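Porham Wrist Kit for Demonstration Recording

The Porham Wrist Kit is a small camera and gripper set for recording manipulation examples on a tabletop arm. It is sold to labs and integrators who collect their own training data and want the same view of the fingers in every episode. The kit ships assembled – two fingers, mounting blocks, camera bracket and a 6 ft cable.

The camera sits at the wrist and looks out past the fingertips, so the operator and the learning system work from the same picture. Both fingers stay in view when the gripper is open. Fingers are wedge-shaped and matte black, with a long slot down each one. Each is held by a screw near the base and can be changed without taking off the camera bracket.

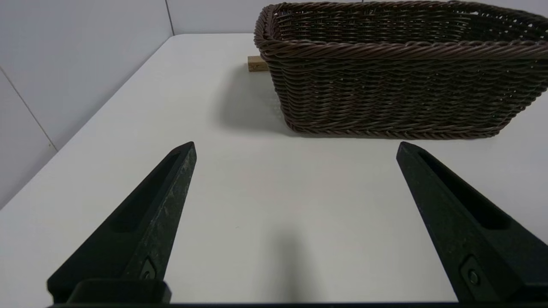

Recording starts and stops from a foot switch or from the Asmont software, version 40 or later. Every episode is saved with video, joint positions and gripper opening on one clock. Failed attempts can be tagged and kept, or dropped before export. The sample set included with the kit has 2,207 episodes of simple pick and place work with household objects, 472 of them tagged as failed.

We suggest a plain tabletop and steady overhead light for the first sessions. Change the starting positions of the objects between episodes, and open the gripper fully before each new recording.

What you need to supply: an arm with a standard tool flange, a computer running Asmont and a table. An adapter plate for Voß arms is sold separately. The Brornine flange fits with no adapter.

Replacement fingers are sold in pairs. Light scuffs on the faces come with normal use and do not affect recording – replace a finger if the tip is bent or chipped.

Orders placed now ship in September.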